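The gripper that would not let go
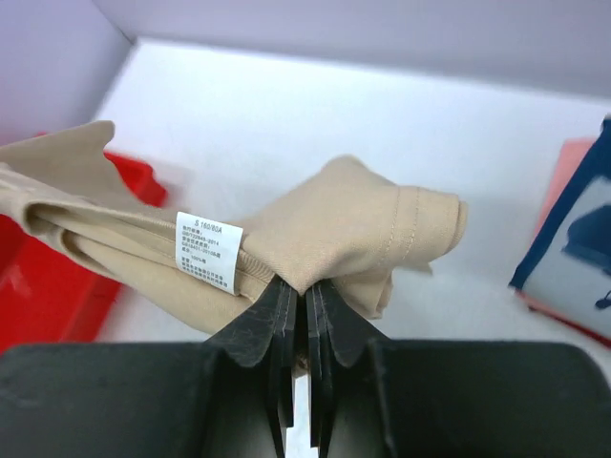 Goron, December

We lost most of a Wednesday to a gripper that closed on a piece of clothing and then refused to open. I'm writing it down because the cause was dull and took far too long to find, and because the first thing I did about it was the wrong thing.

The job is simple enough on paper. The arm picks a beige garment out of a mixed lot, lifts it off the red tray, and puts it down flat so the next station can read the care label. The label on this one says S 160/80A at the top, with a lot of much smaller print under it. The fingers are supposed to take the cloth near an edge, away from the label, and they do that most of the time. When they pinch close to it, the label can get folded under and the reader gives up. That is a nuisance but it isn't a fault. Flarnix, which is what we call the control program, just tries again.

The fault came on pick 1019. The fingers closed, the grip check passed, the arm moved to the drop point, and the open command went out. Nothing moved. Flarnix waited ten seconds, logged code 32 and held position, which is how it is set up. Code 32 means "commanded position not reached." It doesn't say why.

I assumed the cloth had jammed between the fingers. So I pressed the pause button on the screen, reached in and pulled on the hem. Pause is not stop. It holds the motion queue, and the motors stay live. I knew that. I wrote the sheet that is taped to the door of the cell, and the sheet says to use the red button and wait for the lamp to go out. I had my hand past the fingers when the retry timer ran out and they opened, then closed again on the cloth. They missed my thumb by very little. The grip force on twill is set to 18 newtons, so I would have had a sore thumb and nothing worse, but the same cell runs a harder setting for other items and I had not checked which one was loaded.

After that I did it properly. Red button, lamp out, then hands.

The cloth was not jammed. It came out easily once the power was off and I had backed the fingers apart by hand. I ran them open and closed with nothing in them and they worked every time. I put the garment back and they worked then too. I blamed the finger pads, then the grip force, and spent two hours changing one number and running picks. All of that was wasted.

It was the cable. The gripper cable runs through a clip at the wrist, and the clip had been put back a little too far forward when we swapped the Eltutetti mount for the Fekete one. With the wrist turned most of the way round, the cable pulled tight and the connector lifted just enough to lose the signal line. Power still got through, so the fingers held. Turn the wrist back and the connector sat down again. Every test I ran on the bench position was a test with the wrist straight.

I found it by jogging the wrist through its full turn and sending an open command at each stop. It failed at the same spot every time. I moved the clip back, added a loop of slack and put a strap on the connector.

Changes so far:

The pause screen now cancels the retry timer. It should never have kept running.
Code 32 now logs the wrist angle.
The door switch cuts motor power whether or not the program is paused. It was wired for this, but had been bypassed during setup and left that way — my doing.
Wrist sweep test after any mount change, before the first pick.

I also went back through the older logs and found code 32 twice more since the mount swap, both cleared by a retry, both with a note from me that says "cloth stuck." I have corrected the notes. The connector is still the original one and I want to replace it, but the part is on order, so the strap stays on until it comes.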